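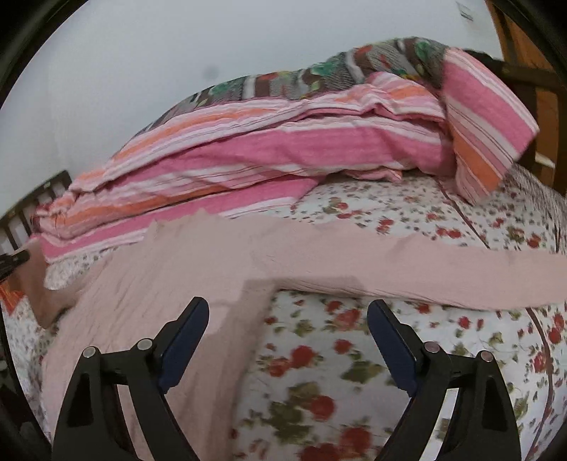

Rose-print sheet, thin pink cloth, striped blanket and patterned quilt.

Bedding tips that get repeated a lot, and what I make of them

I have been reading bedding advice for longer than is good for anyone, and most of it seems to be written by people with one duvet and a spare room. If you sleep under layers, as my house does, a good half of it falls apart by the first cold night. I've gone through the usual tips below and said which ones I still bother with.

Strip the bed completely every morning

I don't believe in this one. Folding everything back to the foot of the bed for the length of a cup of tea airs the mattress perfectly well. If the pile is a blanket with a quilt on top, like the one above, push the lot to one side, open the window and leave it. You can pull it straight afterwards in two goes, blanket first, then quilt.

Roll, don't fold

Rolling is fine for a thin cloth or a summer throw. A rolled quilt takes up more shelf than a folded one and comes undone when you pull out whatever is underneath. Fold a quilt in thirds lengthways, then in half, and put the folded edge facing out. For striped blankets, use the stripes as your guide. Line up the same colour at each end and the fold will be square without any fuss.

Throw out anything with a frayed edge

Why? The pink cloth in the photo has a frayed edge and I would keep it. A worn thin cloth makes a good dust cover for whatever is stored on top of the wardrobe. Trim the long threads with scissors (never pull them), turn the edge over twice and run a line of stitching along it. If you can't be bothered to sew, leave it alone and tuck that side in.

Keep each set inside its own pillowcase

It works for sheets, and I'll give it that. Put the folded sheet inside the matching pillowcase and you can find the roses without tipping out the cupboard. It does not work for blankets, whatever the pictures show. My neighbour Ebere Tijani tried it with a double blanket and split the seam.

Vacuum bags will halve your storage

They will, for a while. I bought 2 of the Gultel ones and by November one had let the air back in and was wedged behind the shelf. I also don't like what squashing does to a padded quilt over a whole summer. An old cotton duvet cover with the end tied makes a decent bag and costs nothing. The Abella boxes with the clear lid are better made, but measure your shelf first. Mine stuck out.

Drape things over the headboard to air

Depends on the headboard. Slats let some air through, so a light cloth will do well enough there. A heavy quilt just slides down behind the bed and collects fluff. Check for rough spots on old wood before you hang anything thin over it, and rub them down with 100 grit paper if you find any, then something finer.

Buy by thread count

I have seen sheets sold at Hitbridge market with 3000 on the packet. I would put them back. Hold the sheet up to the light, rub a corner between your fingers and look at the hem. A close weave and a straight hem tell me more than the label does.

Lavender bags for moths

They smell nice. I have not noticed the moths minding. Wash or air woollen things before they go away, shake them out now and then, and look in the folds.

Cherry Mae Sebastian wrote in from Hilholm to ask whether a printed sheet should be dried inside out. Yes, if it goes on a line in full sun. On an indoor airer I've never seen it make a difference.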